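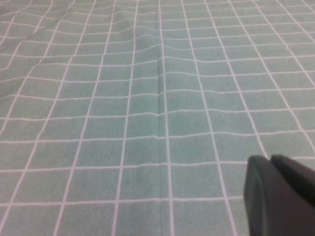 Vimik has put a date on its long-promised small laptop, the Tiddale 3, and for those of us who have been nursing along an older Tiddale with a sticky space bar, it's a happy bit of news. The new machine goes on sale March 8, 2021, in the company's own online store, with shops to follow once the first orders are out the door. It comes in charcoal and in a pale green that Vimik calls Meadow, and if my inbox is any guide, the green is the one people are going to fight over. Both colors cost the same, which I was glad to hear after the silly surcharge on last year's red one.

The part most readers have been writing in about is the battery. Vimik says the Tiddale 3 will run for nearly 31 hours of light work, meaning email, writing and a little web reading with the screen turned down to a comfortable level. Video calls will bring that down quite a bit, and the company was good enough to say so up front. Dalia Zerouali, who heads the laptop group, told reporters on a call in January that her team had spent more time on the power settings than on any other part of the machine. "We wanted people to leave the charger at home and not think about it all day," she said.

There are 5 ports in all, including a full-size card slot, and I know at least a few photographers who will be doing a little dance over that (I may join them). The keyboard has been reworked too, with deeper keys and a proper row of arrows, and the fan has been moved so it no longer blows warm air on your left hand. The webcam, I'm sorry to report, is the same one as before.

Inside is the new Han chip from Clornetbridge, and this is its first outing in a laptop of any kind. Eun-ji Seo, an engineer at Clornetbridge, said the chip was designed to stay quiet under everyday loads, and that the fan should stay off altogether for things like spreadsheets and music. We'll see how that holds up once there's a review unit on the desk and a few too many browser tabs open, as there always are around here.

Buyers get 90 days of phone support along with the usual warranty, and owners of the first two Tiddales can send in their old machine for store credit. Bit-na Gil, who runs the trade-in program, said the amount will depend on condition, and that a cracked hinge won't rule a laptop out. Memory still can't be upgraded after purchase, so it's worth taking a minute over that choice before you order.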